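The Marshmallow Skewer, Properly Considered

Every October the dessert kitchen at Omton prepares for its largest gathering of the season, an open evening at which guests toast marshmallows over a row of low fire bowls. Last year the kitchen prepared 126 skewers for the occasion. The work is done in advance, on trays, and it is more exacting than the finished sweet suggests.

The marshmallow has long been treated as a simple food. It asks for no peeling or chopping, and most households open the bag beside the fire. The Omton kitchen takes a different view. A skewer that has been threaded carelessly will turn inside the marshmallow when the handle is rotated, so that one side scorches while the other stays white. A skewer threaded through the center holds its load evenly.

Preparation begins with a plain tray, a clean table and a small number of pieces set out at a time.

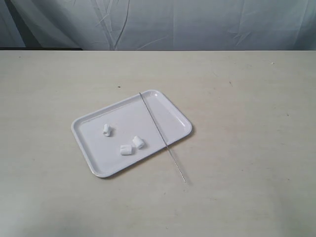
Three marshmallows and a metal skewer on a white serving tray.

Working in small lots keeps the surface of the marshmallow from drying. Once the bag has been open for 10 minutes, the kitchen closes it again with a clip and finishes what has already been laid out. A light dusting of cornstarch is permitted on humid days, although the house recipe leaves it out.

The threading itself follows a settled order. The skewer is held near its upper end and kept at a slant over the tray, and each marshmallow is passed onto the point and moved upward with steady pressure on its flat sides. Squeezing is discouraged. A marshmallow that has been pinched in the middle seldom regains its shape before serving.

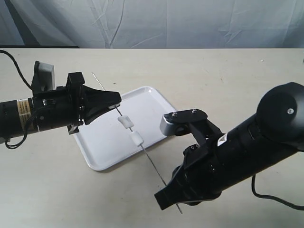 Spacing is a matter of some discussion in the trade. The Dirnau school of outdoor cooking, whose printed guide is still used in many camp kitchens, recommends that the pieces touch, so that they soften together into a single mass. Omton leaves a gap the width of a finger between them. The gap lets heat reach the ends of each piece, and a guest who wants only one may slide it off without disturbing the next.

The choice of skewer matters as much as the spacing. Bamboo is inexpensive and familiar, but it must be soaked and it cannot be used again. Metal passes through the marshmallow with less drag and washes clean in warm water. It also carries heat toward the hand, and for this reason the kitchen issues a cloth with every one. 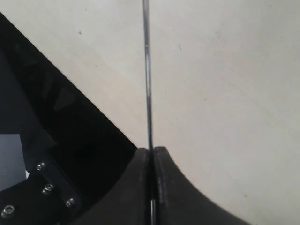 Orbán, writing to this magazine after our summer issue, took exception to the preference for metal. The letter argued that a bamboo skewer grips the marshmallow better once the sugar begins to melt, and that a thin steel one will let a heavy piece slip into the coals at the worst moment. The point is a fair one. The kitchen's answer is to limit each skewer to 3 pieces, and to 2 where children are being served — a rule that has reduced losses to the fire considerably.

Care of the skewers is the last part of the routine. Sugar left overnight hardens into a glaze that is difficult to remove, and each rod is therefore wiped from the handle toward the point before it is soaked. Any that have bent are set aside. Omeck, the supplier that furnishes the kitchen's table goods, advises storing them flat in a drawer and away from knives.

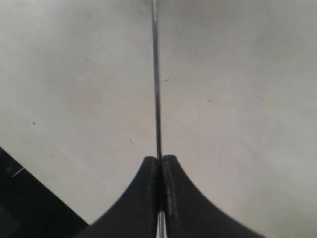 A slender metal skewer, held upright.

The open evening begins at dusk on Friday. Guests are asked to collect their trays at the side door and to return the skewers to the bin provided.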